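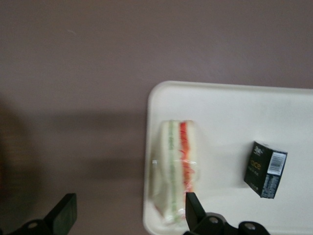 Wrapped sandwich and a small black box on the white tray, seen from the wrist camera.

I spent part of November driving a robot arm by remote control so that it could learn to handle lunch. The outfit is called Travora, the arm goes by Ovus, and the target was 300 good runs. I got paid in coffee and a parking pass.

The pitch is that you show it the job and it picks up the rest. I have my doubts. What I did, for hours, was squeeze a handle and squint at a screen while two black fingers hung open over a sandwich. You don't feel anything through the handle. Bread squashes. Plastic wrap bunches up and shines, so you can't always tell where the film stops and the food starts. With my own hand I'd never think about it.

Wendell Achterberg, who runs the sessions, told me 60 runs were enough to get "something" and 900 would get something good. I asked what happens when the tray isn't white, or the sandwich is a burrito. More runs, he said. That's a lot of somebody's afternoons.

He also wanted my mistakes kept, at least the ones I recovered from. Fair enough, I made plenty. But if the arm is learning from me, it's learning from a guy who gets sloppy after four o'clock, and I didn't see a column for that in the spreadsheet.

I'm going back next week for the boxes. They're stiff, at least. Ask me again when it packs a lunch I didn't steer.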